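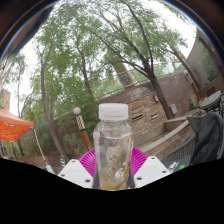

A clear bottle with a white cap between the two white fingers of a hand-held gripper, in the courtyard.

PRESS RELEASE
Friday, May 14, 2021

Vallia student club brings its Vulisex project outdoors

The robotics club of the Vallia technical school will show its Vulisex project to families and neighbors in May. The club has 8 members, and they have collected 70 recordings of simple hand tasks, such as lifting a bottle and putting it down again. From these recordings they want to teach a small robot arm to do the same.

"In the classroom every table looks alike. Outside, the light changes all the time — this is more difficult for us, but also more useful," said Edin Matić, teacher of the club.

The students work in two teams, named Oder and Macedo. Each team chooses its own objects and checks the recordings of the other one. Visitors may try a gripper themselves. Entrance is free, and places are limited to 46. Registration is open at the school office.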